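Product Review: Ullitz Chenille Hand Duster
Household Equipment Reviews, Drurnelent Consumer Institute

Summary of findings

The Ullitz hand duster is a reusable microfiber duster intended for shelves, tabletops, blinds, and small household objects. It is sold in teal, gray, and white. After a trial period that ended in September, the Institute recommends it for light, regular dusting and advises against it for greasy surfaces or heavy buildup.

Construction

The head consists of soft, rounded chenille fingers set closely together on all sides, much like a bottle brush. It joins a long, thin handle of the same color, which widens slightly toward the lower end. Reviewers found the handle comfortable for short tasks. Those with larger hands would have preferred a thicker grip, particularly when reaching above shoulder height.

The head does not detach. This simplifies the product, but it also means that the whole duster must be replaced once the fibers wear out. The competing Biwott model has a removable sleeve, and households that launder their dusters every week may prefer it.

Performance

The duster was used on bookcases, window blinds, lamp bases, and finished wood tables. On wood it left no scratches that reviewers could detect under a bright lamp. Fine dust was picked up in a single pass in most cases. Crumbs and other larger debris were pushed along the surface and had to be removed with a cloth or a hand brush.

Results on blinds were mixed. The fingers reach between wide slats without difficulty, but on narrow slats the head is too full and tends to close the blind as it moves across. Picture rails, chair rungs, and the backs of shelves gave no trouble. Wall vents could be cleared of surface dust, although material lodged behind the mesh stayed where it was.

Delicate objects require some care. The head is wider than it first appears in the hand, and small figurines standing close together were knocked over twice during the trial. Reviewers obtained better results by clearing the shelf first.

Cleaning and storage

The manufacturer permits hand washing in cool water with mild soap. One sample was washed in this way and left to hang for a full 20 hours, after which the center of the head was still slightly damp. A second sample, washed with a small amount of fabric softener against the instructions, collected noticeably less dust afterward. Color transfer was limited to a faint tint in the first wash water.

There is no hanging loop. Stored on its side in a drawer, the duster developed a flat area that recovered after shaking. The Institute suggests keeping it upright in a tall container.

Comparison and rating

The Unden flat duster reaches further under furniture but performed poorly on curved objects. The Ullitz model received 382 points out of a possible 546 on the Institute's household scale, losing most of its marks for the fixed head and the slow drying time.

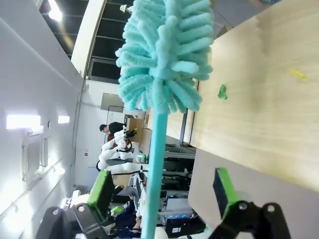 Points for drying time were assigned on the basis of hand-washed samples only. Machine washing was not assessed, as the care label prohibits it. Readers who own an earlier version with the shorter handle should note that the ratings for storage and overhead reach do not apply to that version.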